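Okay, week two of Looking After Old Books! I'm Adjoa Dogbe, and I promise I talk less than I did last time (a little less, anyway).

## Covers first

Before you read a word, hold the book upright and look at the boards and the top of the spine. I love a plain charcoal cover, but check for fraying along the upper edge and any pale strip poking out at the spine.

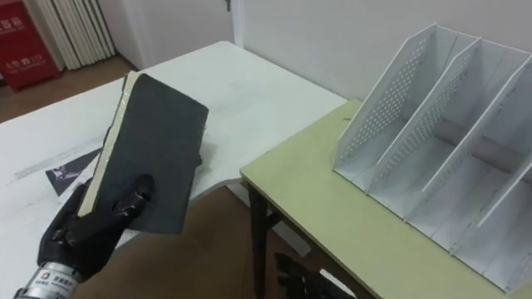

## Then the pages

Lay it on a clear stretch of desk and turn slowly, especially where a stiffer sheet sits among the thin ones. Bend it in a soft curve, never a crease! My old Grinby manual has 390 pages and I creased page 141, which still bugs me.
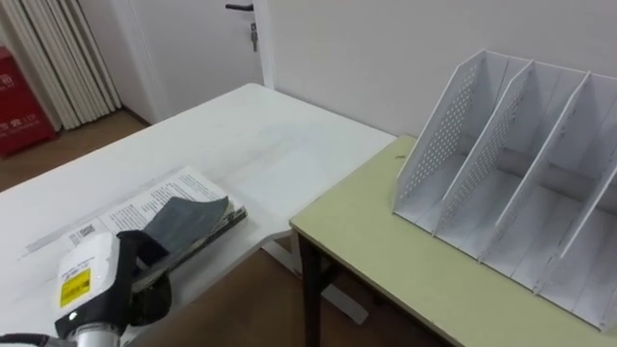 *Dark gray sheet curling up off the printed pages*

For next time: fill in a condition slip for one book at home and bring both.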